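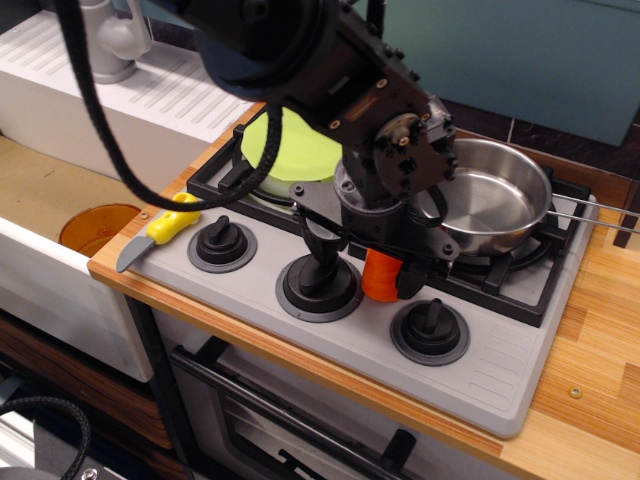
Re: [nestdale-play] Play kitchen stove, keep it or start over?

From: Chun-hung Chuang
To: nestdale-play

Hi Yuk-lan, hi everybody,

On 2023-09-14, Yuk-lan Fung wrote:

> Hello all,
>
> We've been given a little wooden play kitchen for the toddler corner at Telcombe. Nice solid counter, but there's just a rectangular hole where the stove used to be, and whoever had it before us kept the old burners. I'm trying to decide between three things:
>
> 1. painting circles on a board and dropping it in the hole
> 2. one of those molded stovetops with knobs and grates
> 3. forgetting the stove and putting a second sink there
>
> Chun-hung, I remember you saying you'd put a molded one into yours. Did you have to cut the counter? And what do you let the kids keep on it? Our dishes bin is a disaster. There are 11 forks and not one pot with its own lid.
>
> Also does anybody have an opinion on toy knives? I've got a parent who wants them out and a parent who just donated a whole set of them.
>
> Yuk-lan

Get the molded one! I'll admit I'm partial, mine's in the picture at the top, but I've lived with the painted-circle kind too (my sister's kids had it) and there's just so much less to do with it. A pan slides right across a painted burner and you don't even notice you've missed. With raised grates there's a place where the pan goes, and a two-year-old will spend a really long time putting it in that place, taking it off, and putting it back on again.

About cutting the counter

Yes, I did have to cut, but only a little. The hole in mine was 285 millimeters front to back and the panel wanted a touch more than that, so I took a shaving off the back with a rasp and cleaned it up with sandpaper wrapped around a scrap of wood. Do it outdoors. I did mine on the kitchen table, the real one, and we were finding dust in the butter dish for days.

Measure the hole in a couple of places before you order anything. Mine was wider at one end, and I only found that out after I'd drawn my lines. Go by the tight end and sneak up on it. The raised rim on the panel is nice but it won't hide a big gap, and little fingers will find a gap before you do. If you end up with one anyway, glue a thin strip of wood along the inside of the cutout. It looks fine once the panel is down.

I finished the counter with plain beeswax polish and left it light. I had thoughts about a dark stain at one point, and I'm glad my husband talked me out of it. The gray stove looks good against pale wood, and crumbs show up, so they get wiped.

About the knobs

Mine has three along the front and only two grates, and I have fielded so many questions about this from small people. Current ruling in our house is that the extra one is for the oven underneath. It doesn't do a thing. That has not slowed anybody down.

What I like about them is the shape. They've got an upright ridge across the top you can pinch, and they sit on a collar in a darker gray than the panel, so from a kid's height they really stand out. My niece went for the knobs before she looked at a single pan. If you're shopping, look for that kind over the flat dials that are part of the panel and don't move. We had a flat one on loan and the kids kept trying to turn it and then giving me this look.

Do keep a damp cloth handy for the front strip. It's where the hands go. Mine has some faint ridges toward the right-hand end and jam just loves them. An old toothbrush and warm water does it, no need for anything fancier.

About what lives on the stove

OK so this is my big one. When I started out I put everything we owned in the kitchen. Every pot, every felt vegetable, a whole family of wooden eggs. I'd bought a mixed box of play dishes at the Clornalach rummage sale in February for six dollars and I was very pleased with myself. What happened was the kids tipped it all on the floor and walked off to play with the box.

So now the stove gets very little. There's the stainless steel saucepan on the right grate, and a lime green round on the left one, which gets used as a lid or a plate depending on who's cooking. Then usually one thing to cut or stir with. That's the whole stove! The rest is in a bin on the closet shelf and I trade things in and out when I remember, and then it all seems new again.

I'd go for at least one metal pan if you can. It makes a proper noise when it lands on the grate, and it's got that shiny inside with the rings on the bottom like the real ones, so it feels like a grown-up thing to be trusted with. Mine has a long thin wire handle, and if I had it to do again I'd think harder about that, especially in a group room. Sitting on the right-hand grate it sticks out past the stove and over the counter. With one or two kids, no problem. With a crowd, somebody's sleeve is going to catch it. You could put the pan on the left and turn the handle in over the middle (good habit for later, too), or look for a pan with two stubby little ears in place of a handle. My mother swears by those, and she ran a playgroup for years.

As for your fork situation – keep as many forks as you have chairs and put the rest in the sandbox. They make good rakes.

About the lids

Don't hunt for matching lids. I did that for a while, I had a search saved and everything, and it was a silly use of my evenings. A flat round in a good loud color does the job for any pan it's bigger than. It's a lid, then somebody gets hungry and it's a plate, then it's a pancake. I think a lid that only fits one pot gets left on that pot.

About the knives

I'm on the side of keeping them, if they're the play kind made for the age you've got. Ours has a bright yellow handle and a gray blade, and I'm really happy it's so bright, for the boring reason that I can find it. The dull brown-handled ones from the rummage box all went under the couch one by one.

What I do care about is where it gets put down. Ours drifts to the front left corner of the stove with the tip poking out over the edge of the counter, which is just about face height on my youngest, so I nudge it back a dozen times a day. I've been trying to teach "knife goes to sleep at the back" with mixed results. You could screw a little jar to the wall by the kitchen, blade end down, and make putting it away part of the game. Su on the Clornalach list does something like this with a row of cups and says it took her group a couple of weeks to catch on.

For your two parents, maybe invite the worried one to bring in something soft to cut? Our best afternoon so far was play dough sausages. Everyone had a job, it was quiet for ages, and I drank an entire cup of tea. It's pretty hard to be against the toy knife when you've seen someone concentrate on a sausage like that.

On the second sink

I wouldn't, but I'd love to hear from someone who has done it! My worry is that two sinks means two places for real water to turn up. We had one real-water incident and the underside of the counter has never quite forgiven us. If you do go that way, seal the cut edges before you put anything in, and do the underside too. I did the top and skipped the underside, guess how I know.

A few other bits before I go and start dinner:

The panel isn't glued in mine. I used small pads of double-sided mounting tape at the corners so it lifts out for cleaning. It has stayed put through some pretty rough cooking.

If your counter is on the low side for the bigger kids, put the kitchen up on a couple of boards and screw it to them from inside. Then fasten the whole thing to the wall, please. They do climb.

Leave some bare counter next to the stove. I crowded mine with a toaster and a cake stand at first, and there was nowhere to set a pan down, so the pans went on the floor. I took the toaster away and the floor got a lot better.

I still have the paper template I made for my cutout, with the rounded corners drawn on. It won't be the right size for yours but the corners might save you some squinting. I can drop it off at Telcombe on my way past, or leave it in the Nestdale pigeonhole if that's easier. I've also got a spare green round you can have.

Would love to see yours when it's in. And what color are you doing the doors?

Chun-hung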